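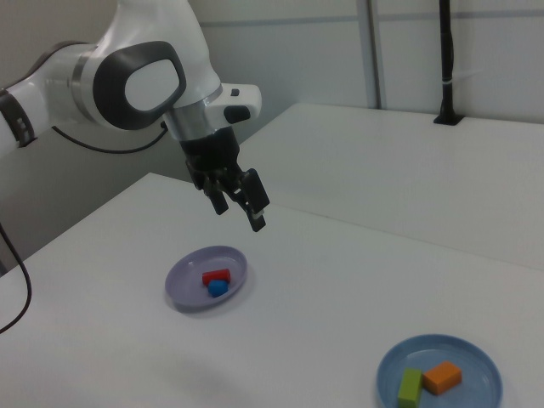 Workplace Changes: Frequently Asked Questions

Robotic Arms in the Sorting and Kitting Area
Last updated May 15, 2026

What work do the arms do?
The arms move small parts between plates and trays on the tabletop stations. Practice runs use colored blocks on shallow plates, such as the red and blue pair on the lavender plate. Customer orders are run only at stations that have passed acceptance by the Dabbas quality office.

Which sites are affected?
The Senenach site has had arms in operation since November. The Dumis site will follow once its floor plan is approved. No other Dustus location is included at this time.

Will any positions be eliminated?
No position in sorting or kitting will be eliminated as a result of this program. Employees whose stations are converted keep their grade, base pay and seniority date. Some duties will change, and a revised job description will be issued before the change takes effect.

What will my duties be at a converted station?
Station attendants load and clear plates, inspect finished kits, record stoppages and call for technical support when required. Each attendant is responsible for no more than 2 stations during a shift. Hand kitting continues for fragile parts and for orders of fewer than 300 pieces.

Is training required?
Yes. All attendants complete the station course before working alone. The course is held during paid hours. Employees who do not pass the practical portion may repeat it without any effect on their standing.

May I reach into the work area while the arm is powered?
No. Press the stop control and wait for the station light to turn amber before placing your hands over the table. This applies even when the arm is not moving. Fingertip pads on the grippers are to be replaced by technicians only.

Will the arms be used to measure my performance?
Station records show the number of kits completed and the length of each stoppage. They are not used in individual reviews. Supervisors receive totals by shift.

Is there still a daily target?
The target for a converted station is 900 kits per shift. It applies to the station and is suspended during any stoppage longer than fifteen minutes.

May I ask to remain in hand kitting?
Requests may be submitted to Human Resources on the transfer form. Where requests exceed available places, seniority applies.

Whom do I contact with a question not listed on this page?
Call the Workplace Changes desk at extension 2597 or speak with your shift supervisor.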